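Valham Resettlement Agreement

The Valham Resettlement Agreement is a bilateral arrangement between the neighboring states of Valham and Conddale under which people recognized as refugees in Conddale may be transferred to Valham for permanent residence. It was signed in the Conddale port city of Plimby and entered into force on Tuesday, August 13, 2024. The agreement replaced a temporary protocol that had allowed transfers only in medical emergencies.

Background

Conddale had served for many years as a country of first arrival for people fleeing conflict and political persecution in the wider region. Its asylum law permitted recognized refugees to stay but did not provide a route to citizenship, and most were barred from professions that required a state license. Reception centers in Plimby were built for short stays, and residents often remained in them long after their claims had been decided.

Valham, which has a larger economy and an aging population, accepted few asylum seekers before the agreement. Its coast is difficult to reach by small boat, and its visa rules required applicants to appear in person at a consulate in their country of origin. Human rights groups in both countries criticized this requirement, which they said excluded the people most in need of protection.

Negotiations began after the temporary protocol came up for renewal. The first draft was rejected by the lower house of the Valham parliament, where it failed by 6 votes. A revised text gave local governments a formal role in placement and passed with 77 votes in favor and 33 against.

Terms

The agreement applies to people whose refugee status has been confirmed by the Conddale Asylum Office. Applicants may be considered individually or as a household. Priority is given to unaccompanied minors, survivors of torture, people with serious medical needs, and those with close relatives already living in Valham.

Each transfer requires a written decision from both governments. Valham may refuse an applicant on security grounds but must state the legal basis for the refusal, and the applicant may appeal to an independent tribunal. Travel costs are paid by Valham. Conddale remains responsible for housing and medical care until the day of departure.

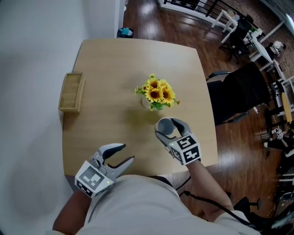 People transferred under the agreement receive a residence permit on arrival and may work immediately. Children are enrolled in public school at the start of the next term. Adults are entitled to language instruction and to a placement interview with the regional employment service. Permit holders may apply for citizenship under the same conditions as other permanent residents.

Administration

Day-to-day work is carried out by a joint office in Plimby, staffed by officials from both countries. A second office, in the Valham border town of Jacquet, handles arrivals and assigns each household to a receiving municipality. The Jacquet office has beds for 80 people, who normally stay there until permanent housing has been found.

The two governments review the agreement every October. Either side may propose changes to the priority categories at the annual review, but changes to the appeal procedure require approval by both parliaments.

Reception

Opposition parties in Valham argued that the agreement placed too heavy a burden on small municipalities and called for a fixed annual limit. The government declined to set one in the treaty itself, leaving the number of places to be decided in the national budget.

Legal aid organizations in Conddale welcomed the right of appeal but objected to the exclusion of people whose claims are still pending. They also noted that the text contains no deadline for the two written decisions. Several municipal councils in Valham passed resolutions in support of the agreement and asked for additional funding for schools and interpreters.

See also

Asylum law in Conddale
Foreign relations of Valham
Plimby reception centers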